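### 3.2 Bins and item sets

Mixed storage was studied with gray rectangular bins divided lengthwise, giving a wide front section and a narrow rear one. Each bin stood on a wooden tabletop partly covered with brown paper. Items came from the Wovine household list, which holds 490 entries, and were drawn so that soft and rigid goods shared a section. Toys, cups and cloths made up most of the draws.
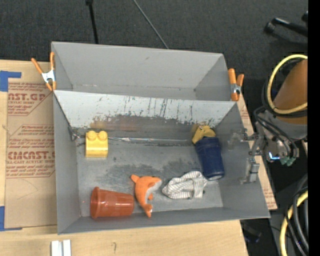
**Figure 2.** Divided bin with a mixed set in the front section, including a yellow building block, a reddish-orange cup on its side, an orange plush dolphin and a striped cloth. The rear compartment is empty.

Fill order was randomized, and 20 draws were made per bin. Across all bins this gave 2606 placements, coded by the Stusura scheme as upright, lying or folded. Cloths posed a problem – a crumpled cloth has no clear resting side – and were coded by footprint alone. Wear on the walls and divider was logged separately, following Orozco, and did not enter the model. Placements touching the divider were kept in the analysis; Section 4 gives the results with and without them.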